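Section 11. Sharing the table with the arms

The arms now do the cup handling at the Redow prep station. Staff who used to clear cups by hand set out the table and watch the run.

1. Check that the tape lines are stuck down.
2. Keep hands off the table while an arm is moving.
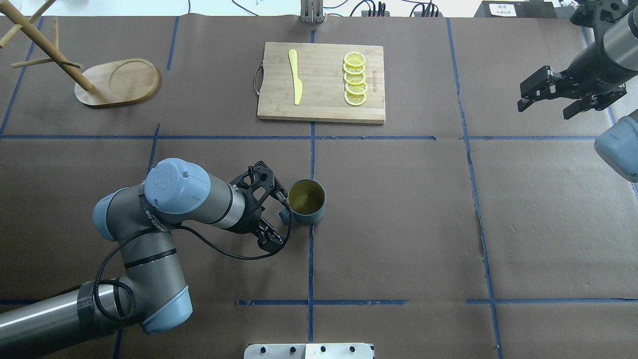
3. Log each stop on the shift sheet - even a short one.

CAUTION: Stop the run before you reach in.
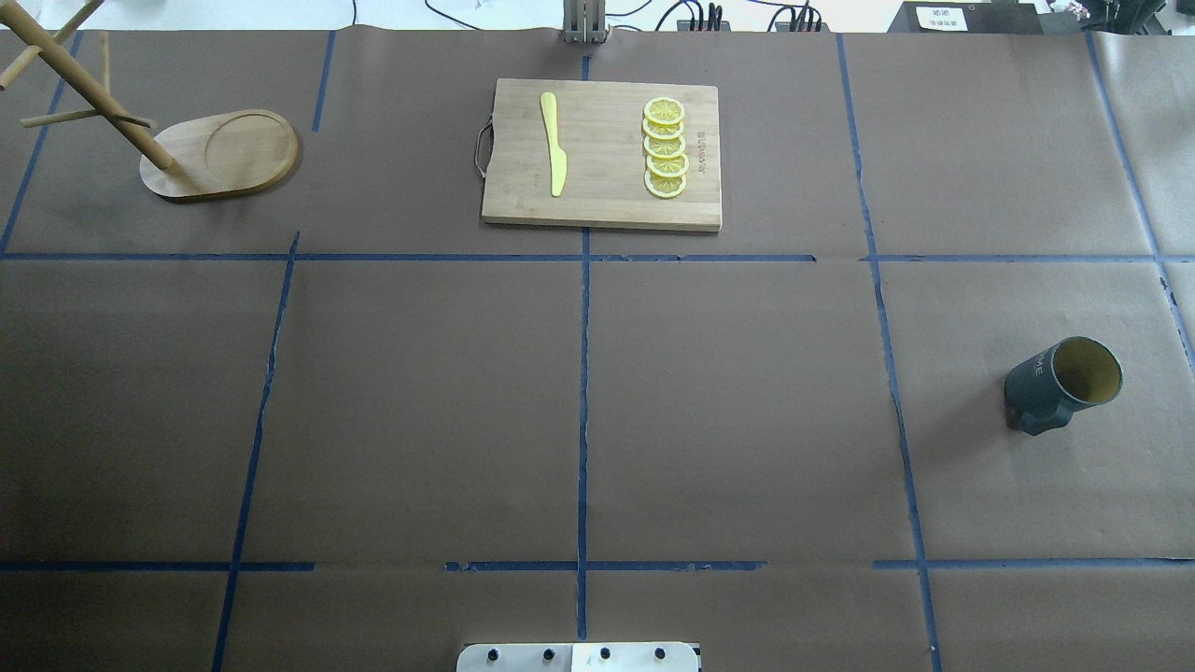 Resets are now a staff job and count as work time. Allow 2 minutes for each. A mug lying on its side, like the dark gray one, should be set upright by hand if your task sheet calls for it.

4. Tell the shift lead when the reset is done.
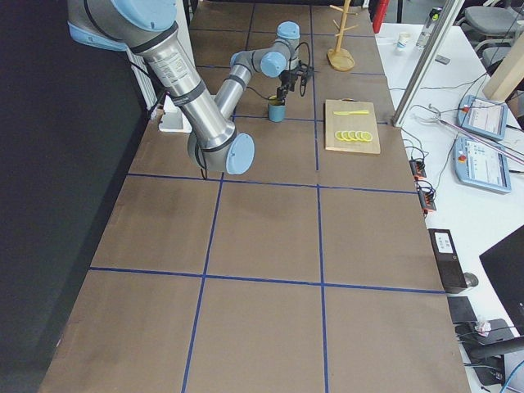

Róisín Quinlan

Note: Operators stay by the teach pendants on the white desk. Breaks have not changed.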